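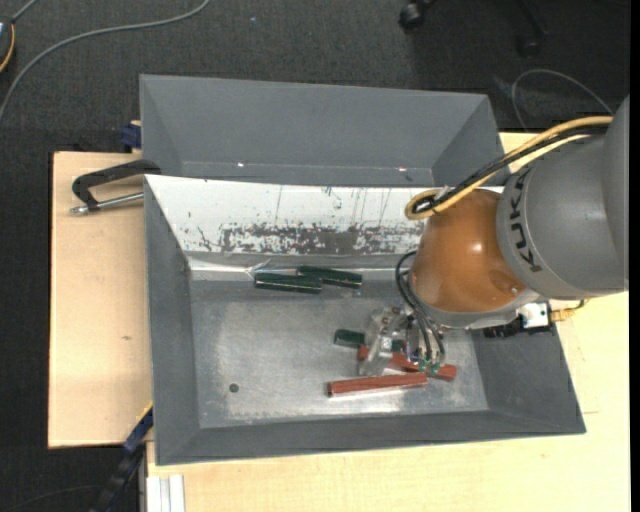
How to Clean and Repaint a Sloped Metal Parts Bin

By Irfan Ngui, 2 March 2020

Sloped metal bins last for years, but the coating on the inside walls wears out long before the steel does. Bars and blocks slide down the same wall every time the bin is filled, and after a while the paint is scratched through to the metal. Loose flakes then end up on the parts. The job takes one afternoon plus drying time.

What you need

Stiff nylon brush
Plastic scraper
Dish soap and a bucket of warm water
Sandpaper, 120 and 220 grit
Masking tape
Metal primer and enamel topcoat
Small foam roller and a one-inch brush
Dust mask, gloves and safety glasses

If the bin is old and you don't know what it was painted with, use a lead test kit before you sand anything. If the test is positive, stop and get advice on lead-safe removal.

Step 1. Empty the bin

Take out all the bars and set them on a bench, sorted by color. Pick out scraps of wrapping by hand. They collect in the fold where the wall meets the floor and will clog a vacuum hose. Check that any drain hole in the floor is open.

Step 2. Wash

Scrub the walls and floor with soap and water, rinse, and wipe dry. Leave the bin tipped on its side for 30 minutes so water can run out of the folds.

Step 3. Scrape and sand

Push the scraper under the edge of the worn patch and lift off whatever comes away easily. Don't dig at paint that is still tight. Sand the bare areas with 120 grit, then go over the edges with 220 until you can't feel a step between paint and metal. Long vertical scratches need only a light pass. Wipe off the dust with a damp rag.

Step 4. Prime

Tape off the floor if you plan to leave it bare. We do, as paint there never lasts. Brush primer into the fold first and roll the wall after that. Let it dry for as long as the can says.

Step 5. Paint

Roll on two thin coats. Gray hides scuffs better than white. At the Griltcombe shop Yanti Rondonuwu painted one wall white so that dark parts would show up against it, and that works well, but plan on touching it up every October.

Step 6. Refill

Wait a full week before putting anything heavy back. Lay the bars in by hand for the first load. Dropping them from the rim will chip new enamel, especially near the bottom of the slope.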